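Home Spaces, Unit 2 – The Breakfast Counter
Handout for the session of 2019-01-30

Welcome back! In October we looked at whole kitchens. Now we get to my favourite subject, the stretch of worktop where the day begins. It does an enormous amount of work for its size, and I think it deserves a unit to itself.

Start with the hot drinks. A tea organiser is a lovely thing to study because it sorts and displays at once. Bags kept in their wrappers can stand upright and overlap a little, so you choose by colour or by label, and a cut-out handle lets the whole box travel to the table.
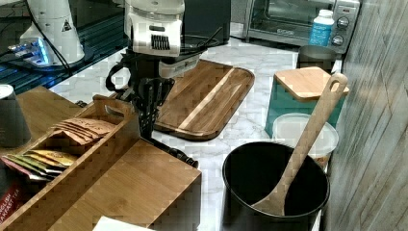 Compare this with the tin at the back of the cupboard (we all have one!), where you tip everything out to find the last peppermint. Open compartments also show you what is running low. Have a look at your own tea at home and note how many moves it takes to reach a bag.

Next, zones. Appliances want to be near the front, where hands and bread can get at them. Jars, canisters and utensils can stand further back – you reach over for them less often. Drawers are splendid for small wrapped things that would otherwise wander, and the top of a drawer unit is a shelf you get for nothing.

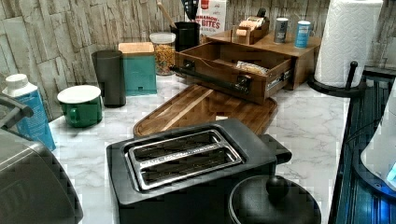

Fig. 2. Toaster in front, canisters and cereal behind, snack drawer open.

For next time: sketch your own counter from above, 900 mm of it is plenty, and mark what you touch before nine in the morning. Bring coloured pencils. The Notard reading on storage is in the course folder; skip the section on larders, we'll come to that in Unit 3.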